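How to Put a Floor-Length Cloth on a Round Table

Posted April 19, 2019 by Albertina Mendes

A round table is easy to cover once you know two measurements. Most of the trouble people have comes from buying a cloth by the name on the package ("small round," "banquet round") and finding out at home that it stops at shin height or drags on the floor.

What you need

A tape measure
A round cloth, or enough fabric to cut one
An iron or a hand steamer
Straight pins if you plan to hem

Measure the table

Run the tape across the top of the table through the center. Do it a second time at a right angle to the first. Old tables are often a little wider one way than the other, and you want the larger number.

Next measure from the edge of the top straight down to the floor. This is the drop. Do it with the table standing where it will be used, especially on carpet.

Work out the cloth size

Double the drop and add it to the width of the top. If the top is 47 inches across and the drop is 29 inches, the cloth needs to be 105 inches across to just touch the floor. For a hem that rests on the floor in folds, add 6 inches to that, which gives you 3 inches extra all the way around. If people will be walking close to the table, leave the extra off.

If you are cutting your own, add an inch all the way around for the hem. You will probably have to join two widths of fabric. Put a full width in the middle and a half width on each side so that no seam crosses the center of the top.

Choose the fabric

A medium-weight cotton or polyester blend hangs well and stays put. Thin fabric shows every ridge in the table. Dark colors such as navy hide marks but show lint, so keep a lint roller nearby. I use the Hadus cloths from the shop in Drivport, and my oldest one has been washed every July and after every spill.
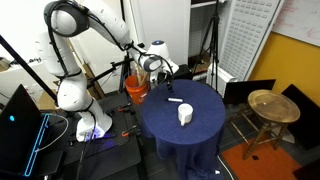
Press the cloth before it goes on. Creases from the package will not drop out by themselves in a day. Fold the cloth in half, iron from the center toward the edge, then turn it and do the other half. Carry it to the table over your arm.

Put it on

1. Wipe the tabletop and let it dry.
2. Fold the cloth in quarters and find the point. That is the center.
3. Set the point on the center of the table and open the cloth one fold at a time.
4. Walk around the table and check the hem. Pull from the low side, a little at a time.
5. Let the folds fall first, then straighten them by hand from the top edge down.

Push any extra length at the floor slightly inward with your foot so it doesn't stick out into the walkway.

Keep it from sliding

A smooth tabletop lets the cloth creep whenever somebody leans on it. Cut a circle of felt or rubber shelf liner 8 inches smaller than the top and lay it underneath.

Washing

Wash dark cloths in cold water, inside out if they have a finished side. Take them out of the dryer slightly damp and hang them over a door or a shower rod. If you store the cloth, roll it on a cardboard tube, and you can skip most of the ironing next time.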